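Two pairs of jaws and a bag of rubber pads

7/7/21

I have read the Skorell upkeep sheet three times now and I still don't believe half of it. It says a hand-held gripper needs "little attention in normal use". Whoever wrote that has never had to keep a pair of them going while people pick things up with them all day long.

I look after the hand grippers at Tenance, which means I'm the one who gets them back when they start to feel wrong. "Feels wrong" is the fault report, by the way. That is all I ever get. The sheet has a table of fault codes and I haven't been given one yet.

My main quarrel is with the pads. According to Skorell you swap them every 198 hours. Hours of what? Switched on? Closed on something? Lying on the table while everyone's at lunch? I stopped logging hours in the first week and went over to looking at the rubber, with a lamp, from the side. If the edge has gone shiny it comes off. My last set went at 73 hours and the one before that lasted far longer, so make of the number what you like.

Then there's the wrapping. Anything in clear film is a pain to check a grip with. The film slides over what's inside it, and you can't always tell whether the pad slipped or the wrapper did. The supplier's test piece is a bare plastic block, which anyone could pick up. I want both grippers out over the white table with something soft and wrapped to close on before I'll sign them off.
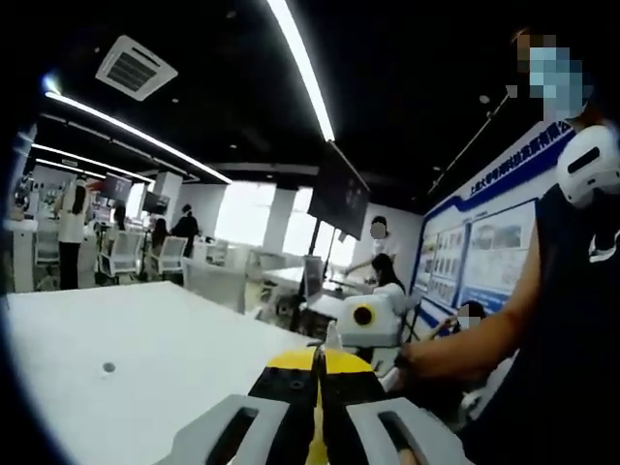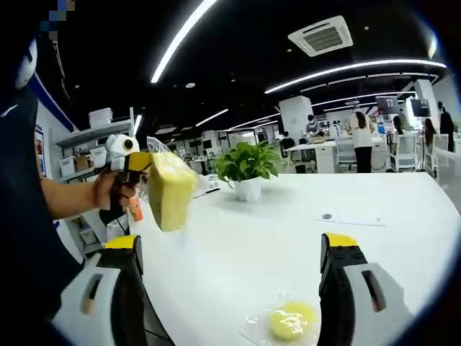 What I do, in order

Wipe the pads first, with a dry cloth. The sheet says to use Bilix cleaner. I tried it and the pads felt slick for the rest of the afternoon, so the bottle now lives at the back of the cupboard.

Close the jaws by hand, slowly, and look at the gap against a window. The two pads should meet along the whole length. If they touch at the tip and not at the root, slacken the finger, square it up and nip it back down. Don't lean on the driver. The screws go into plastic and I have already stripped one hole (my fault, I was in a hurry).

Open and close it 44 times. I did pick that number myself, and it suits me because a finger that is going to work loose has normally started to by then. Listen as well. A dry click on the way back is the spring, and there's a Mengal one that fits for a good deal less than the official part. I can't say yet how long it lasts. Mine went in last month.

Lens next. Breath and a soft cloth, nothing else. I've seen people use a sleeve.

Last, put it side by side with the other one and squeeze both. I'm told the pair are matched at the factory. I'd like to see how. Mine have never pulled quite the same, and whoever is holding them notices before any gauge does. I set the stiffer one to suit the softer one and leave it there.

The service visit is booked for August. I've asked them to bring the pads in a bag of 2 sets and to tell me what an hour is.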